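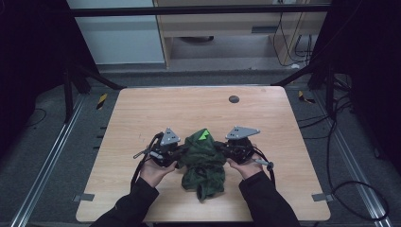

The Darnmont Manipulation Laboratory invites applications for the position of Equipment Planning Coordinator. The coordinator will prepare the laboratory's purchasing plan for the coming budget year, in which the present handling stations are to be extended to 10. Each station is costed as a complete unit: a table, a pair of hand-held grippers with their cables, a supply of cloth items for two-handed work, and the floor rails and hazard marking. Replacement jaws and cables have so far been ordered as needed and will move to a scheduled budget line.

Duties
Obtain and compare quotations from at least 3 suppliers for each major purchase
Maintain the equipment register, which currently holds 68 entries
Draft the annual budget request with the laboratory manager, Annelore Hagedorn
Arrange delivery, acceptance checks and service agreements at the Brustby and Lachance sites

Requirements
Applicants should have experience in purchasing or technical administration, preferably in a research setting. The ability to read a technical data sheet is required - programming skills are not. Occasional travel between sites is expected.

Terms
This is a fixed-term position at 100 percent of full-time hours, with the possibility of renewal. Work is based at Brustby.

How to apply
Send a cover letter, a résumé and the names of two references to Erdal Tatlı, Personnel Office. Applications close at the end of December. Questions about the purchasing plan may be directed to Si-eun Ko.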